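31 March 2019

Long one in my head, short one on the page, as I want my tea. We've had the robot arm on the strip-down benches at Lunde for 3 months now, and people keep asking me whether it's after my job. Bits of it, yes! The boring bits, mostly (I've got the thumbs of someone who's pulled 1000 drives).

A typical tower on its side, panel off, processor already out: 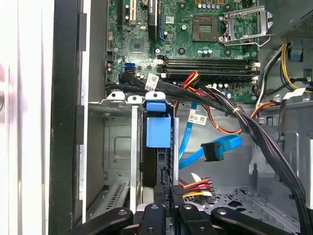
## What the arm is like to work with

Slow. Gøran Solberg calls it the work experience lad. It's fussy about cables too, and a stray blue SATA lead can hold us up for ages, so I've become the person who thinks about cables all day. I used to just yank them.
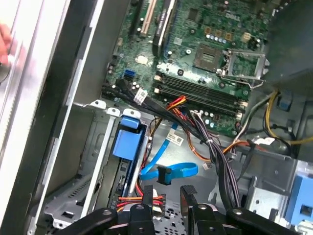
*A Dell board with the socket open and the memory slots bare.*

What I didn't expect was the standing close. You learn where your hands can go, and you chat less, which I do miss. Frøydis Blomqvist swapped to the arm bench from packing and loves it. She says it's the first job at Etusby where anyone's asked her how a thing should be done. 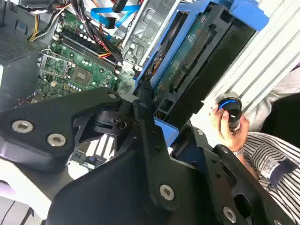
*A hand and gripper at the same case, drive still in its blue caddy.*

## And the jobs?

No one's gone so far. Two of us are training up on the Mamedska software, and there's a review in June that I'm trying not to think about.

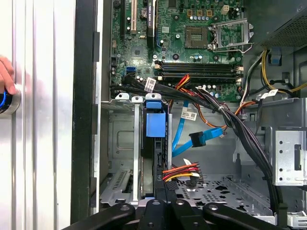 My own guess is fewer benches and more of us looking after the ones that stay. I'd be fine with that if the pay moved as well, and I've said so to Gøran twice.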